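I've been putting Brillex under-cabinet light bars in kitchens for a while now, my own included, and this is the one I keep coming back to (three times in my own house, if you count the pantry!). Good light over a counter changes how you cook, and you don't have to tear anything out to get it.

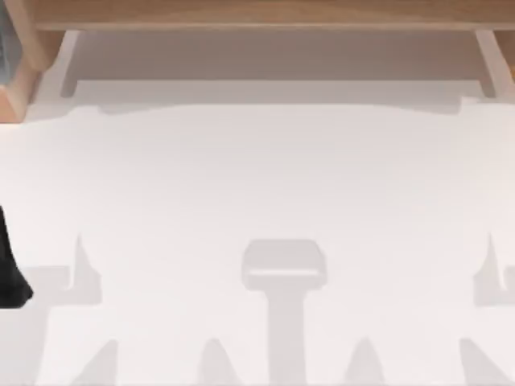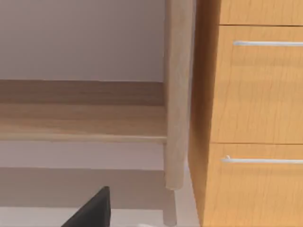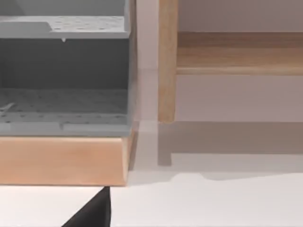

The bar comes in one length, 30 inches, and you can link two end to end with the little jumper cord in the box. Brightness goes up to 524 lumens, plenty for chopping onions at six in the morning, and the dimmer takes it way down for evenings. I leave mine on low pretty much all January.

Color is a warm white. I tried the cool version first and my butcher block looked gray, so I only stock the warm one.

Mounting is two screws or the sticky strip. Use the screws if you're anywhere near the stove! The strip is fine over a coffee corner, but wipe the wood down first and let it dry overnight.

It plugs into a regular outlet. Hardwire kits are made by Braltska and sold separately; please have an electrician do that part.

Finishes: white or brushed nickel. The nickel is back-ordered, sorry.

Last updated: Saturday, September 30, 2023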